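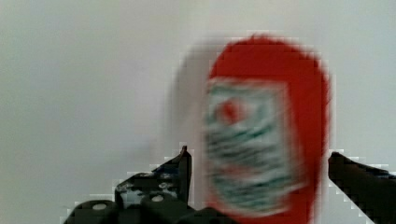

Unit 8: Two Camera Views, One Policy

Course handout, Robot Learning Laboratory. Prepared by Thomas Sala for students in the second half of the course.

Purpose of the unit

This unit examines how a manipulation policy is trained by imitation when the robot has more than one source of images. Students will compare a policy trained on wrist images alone with one trained on wrist and overhead images together. The reading for the unit is the Droltura method note, which should be completed before the September laboratory session.

Background

In imitation learning, a person guides the arm through a task and the system records the images, the joint positions and the opening of the gripper at each time step. The policy is then trained to predict the next short run of actions from the most recent observation. The Droltura method predicts 20 actions at a time and carries out the first 8 before it looks again. Students should be able to explain why both numbers matter – a long run gives smoother motion, while a short one lets the arm correct itself sooner.

A wrist view shows the fingers and the object between them at close range. It is of limited use for finding an object elsewhere on the table, and when the arm or an object moves quickly the image may blur until printed labels can no longer be read. An overhead view keeps the whole layout in sight but gives little detail at the point of contact.
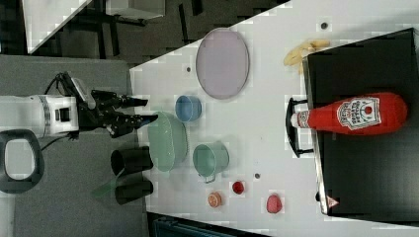

Figure 2. Gripper and tabletop, with the ketchup bottle lying on the black box at right.

Data

The Bistov set used in this unit holds 2310 demonstrations of table tasks with toy food and kitchen items. Each demonstration carries a one-sentence instruction. Sentences were written by the operators and were not edited, so the same item may go by several names. A round dish may be called a plate in one sentence and a tray in the next. Students are not to correct these sentences, as differences in wording form part of the training signal.

Files are stored in the Nodix format. The loading script is in the course folder and should be run without changes.

Method

Each image passes through its own encoder. The two outputs are joined with the joint readings and sent to the action model. Training runs for 3000 steps in the laboratory version, a setting chosen to fit within one session.

During training, the overhead image is hidden at random in part of each batch. This step, which the note calls view dropout, keeps the policy from depending on one camera only.

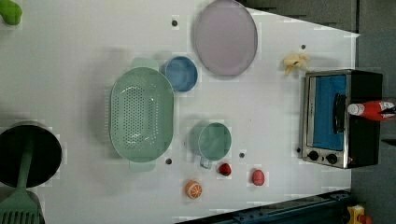 The hidden share is set in the configuration file and is the only value students may alter. Each group should train once with view dropout turned off and once with it turned on, keeping the same random seed. Results from different seeds may not be compared in the same table.

Points to address in the written report

State which view the policy relies on before the grasp and which it relies on during the grasp, with evidence from the Zwahlen test script.

Describe one failure in full, from the instruction given to the last action predicted. A failure in which the gripper closes beside the object is to be recorded separately from one in which it approaches the wrong object.

Discuss how the results might change if the items were placed closer together.

Reports are submitted through the course page in the usual format. Groups that wish to use a different encoder must obtain approval before the session begins.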